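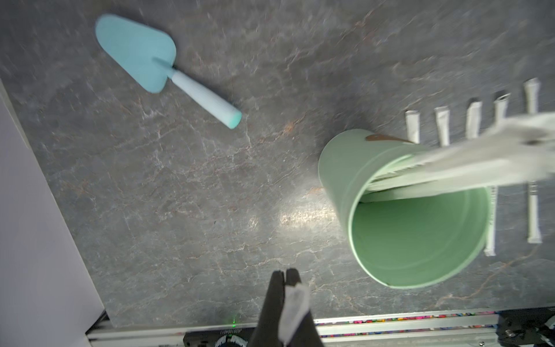

What does the Tillport ordinance change for same-sex couples renting in the town? It makes refusal of a tenancy on grounds of sexual orientation a civil matter that the municipal court can hear directly, where before a complaint had to go through the regional office first.

Joanne Dawber drafted most of the text. She has worked on housing law for the Coste legal centre since it opened its Tillport branch, and she speaks about the ordinance largely in terms of procedure.

"The right existed already," she says. "The regional code has had it for years. The difficulty was the route. A tenant filed, the file went to the regional office, and by the time it came back the flat had been let to someone else."

The centre reviewed 577 housing complaints in preparing the draft. Of these, 519 had been closed without a hearing, most of them on time limits. Dawber says the figure covers all grounds of discrimination, and that the older files do not record the ground consistently enough to separate them.

Section 2 was the disputed part. It puts the burden on the landlord to give a written reason once a tenant has shown a basic case. Arturo Costa, who represented several letting agents during the consultation, asked for it to be removed. The council kept it but exempted owners who let a single room in their own home.

"I would have preferred no exemption," Dawber says. "It is narrow — it does not cover a separate flat in the same building — and I can work with it."

Religious bodies were a separate question. Two congregations wrote in against the draft, and one wrote in favour. The final text leaves accommodation for clergy outside its scope, which follows the wording of the regional code.

Asked about enforcement, she refers to the filing fee. The first version set it at 200, the same as for other civil claims. Femi Iyamu, who advises tenants at the centre, argued that it would stop people from filing, and it is now waived below an income threshold.

The ordinance takes effect in August. Complaints about refusals before that date will still go to the regional office under the old rules.

"People will get that wrong," Dawber says. "We are printing a sheet on it. The date that counts is the date of the refusal, and the tenant needs to have it in writing if at all possible."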